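Relative humidity and stored paper

Sep 18, 2023

I keep 412 family letters and a smaller quantity of printed ephemera in a spare room on the south side of the house. In March the room's humidity began to swing far more than I was comfortable with, and I have been logging it ever since. The logger, a Kodikara, takes a reading every hour and stores 2,248 of them before it overwrites the oldest.

The average matters less than I had assumed. Paper takes up and gives off moisture slowly, and a steady 55 per cent does less harm than a daily cycle between 40 and 65. The fibres swell and shrink, and anything stuck to them (stamps, labels, old tape) moves at a different rate. Cockling along the gummed edges is usually the first sign.

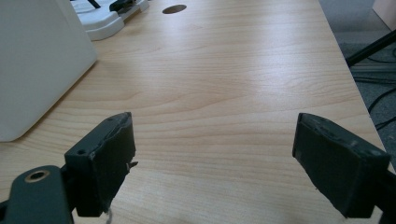 Does a dehumidifier fix the problem?

It lowers the peaks, but a basic unit switching on and off at a wide setpoint can add a cycle of its own.

My unit had a wide gap between its on and off points, and the log showed a clear sawtooth. I now run it only in the wet months and rely on enclosure for the rest. Colette Gautier, who looked after the paper collection at a regional library before she retired, suggested 500 grams of conditioned silica gel per sealed container. I had been using it bone dry, straight from the oven, and overdrying the contents. 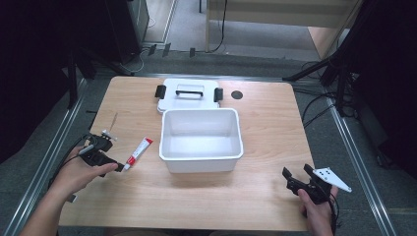 Enclosure slows the exchange between the room and the paper. A tight lid turns an hourly swing into a weekly one, and the paper itself buffers what remains. A plain white plastic box with a latch clip at each end of the lid and a carrying handle across the middle is an adequate shape for this, provided the polymer is polypropylene and the rim closes evenly. I avoid PVC altogether - it can give off acid as it ages. Check the gel every 2 months and recondition it if its weight has drifted.

The next log covers the winter letters, which Sandrine Barbier is still sorting by year.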